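Skerum rebounder goal, eight weeks in

Posted 24/08/2021 in Gear

Right, the Skerum. Been asked about it enough at training that I'm just going to write it all down here and send people the link. Short version: good frame, ordinary net, terrible instructions. Longer version follows, typed between the school run and work so forgive the spelling.

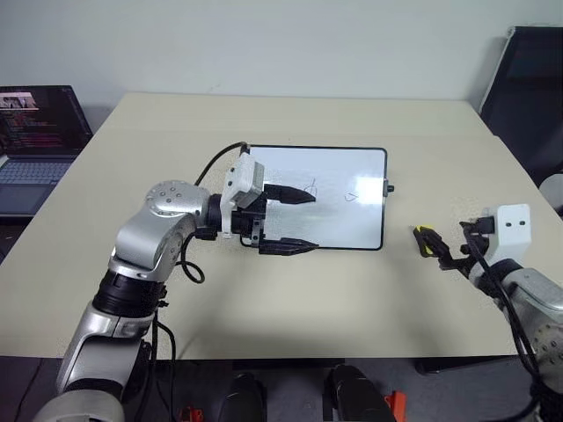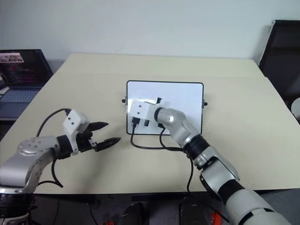
Both taken at the same table. Small whiteboard is in the first one.

What it is. A football goal on one side, rebound net on the other. You flip the net panel over and peg it and then you've got something to pass against. Full size in the range is bigger than most backyards, so we got the middle one. Came out at $551 delivered, in June, no discount code, no club rate. Runik do one that looks nearly identical for less but it was out of stock everywhere and I wasn't waiting till summer.

Who it's for. Kids from under 9s up to maybe under 14s. Adults will break it. Not the frame, the clips. More on the clips.

Unboxing and putting it up

Two boxes. Second one turned up three days after the first, which I didn't know was going to happen, so I spent an evening convinced I was missing the crossbar. I was, sort of.

Instructions are one folded sheet with drawings and no words. The poles are lettered in the drawings but the stickers on the poles are numbered. Work that out. I laid the lot on the grass by length and went from there. The uprights have a slight taper at one end and that end goes down, it won't tell you this anywhere.

Took me 70 minutes the first time on my own. Second time, with a helper holding the crossbar, 19. So get a helper.

No tools needed apart from a mallet for the pegs. Pegs supplied are rubbish. Thin wire things, fine in a lawn that's been watered, useless in our back paddock which is basically concrete by February. I bought proper ones from the camping shop and threw the originals in the shed.

The frame

This is the good bit. Steel, powder coated, decent thickness. Doesn't wobble when it's hit. My eldest has a fair strike on him now and he's put plenty off the post from close in, and there's a couple of scuffs in the paint but no dents. No rust so far either and it's lived outside through a very wet winter. The joins do collect water, so I tip it forward after heavy rain and a surprising amount runs out.

Colour is listed as white. It's white.

Weight's reasonable. One adult can drag it, two can carry it. Please peg it down or sandbag it every single time, even for five minutes, goals tip and kids hang off them. There are loops at the back for sandbags but no bags in the box. For the price I'd have expected bags.

The goal net

Ordinary. It's thin, the mesh is a bit big for a size 3 ball, and ours had a hole in the bottom left corner by week five. Could be a possum, could be my youngest. I've patched it with cable ties and it's holding. Replacement nets are on the Skerum site but not cheap and the postage is silly.

The clips are the other problem. Plastic, push on, and when it's cold they snap. I've lost six. Velcro straps do the same job and don't break, so I've gone over to those along the crossbar and kept the clips for the sides where there's less pull.

The rebound side

Why you buy it really. And it's good! Tension is adjustable with the elastic loops, and once you've got it tight the ball comes back true and along the ground if you hit it along the ground. Hit it in the top half and it comes back at chest height which is great for control practise.

Loosen it a bit and it's kinder for little ones. Ball just sort of rolls back to them.

Things I'd flag on it:
- The elastic loosens over a couple of weeks. Needs redoing. Five minute job, fiddly with cold hands.
- In strong wind the panel acts like a sail. Lay the whole thing flat overnight if there's a blow coming.
- It is loud. Ours faces away from the neighbours now.
- Swapping from rebound to goal is meant to be quick. It isn't. We leave it on rebound during the week and turn it over on weekends for a proper kickabout.

Has it helped

First touch, yes, I reckon so. My middle one was scared of the ball coming at her quickly and now she isn't, she'll take it on the back foot and turn. Whether that's the net or just being a year older I couldn't say. They keep a tally on the fence in chalk of one-touch passes without a miss, family total since we put it up was 1046 last time I looked. That's more than they'd have done against the garage door, and the garage door's still got its handle.

Weak foot hasn't improved. Can't blame the goal for that.

Compared with the others

We had an Ogura pop-up pair before this. Love them for the park, fold into a bag, up in seconds, but they blow away and you can't pass against them. Different job. If you only want something for three-a-side on a Saturday, get those and save yourself a few hundred.

The Pinotmont rebounder is the small slanted one lots of clubs have. We've used it at training. Better bounce than the Skerum, no question, much tighter net and the angle locks in properly. But it's only a rebounder, not a goal, and my lot lose interest after ten minutes if there's nowhere to score. If you coach, buy the Pinotmont. For a backyard with three kids I'd still go this way.

Customer service

Emailed about the snapped clips. Reply in two days, polite, sent a bag of ten free. Same clips though, so they'll snap too. Asked if there was a version of the instructions with words in it and got sent a PDF of the same sheet.

Would I buy it again

Yeah. At $551 I grumbled, and I'd budget a bit on top for pegs, velcro and sandbags. If Runik get theirs back in stock I'd look at that first, someone at the club has one and the net on it seems heavier, haven't had a proper go though.

Frame 9/10
Rebound 8/10
Goal net 5/10
Clips 2/10
Instructions 1/10
Overall 7/10

Will update when the net goes completely. Shin pads next, once the youngest finds the other one.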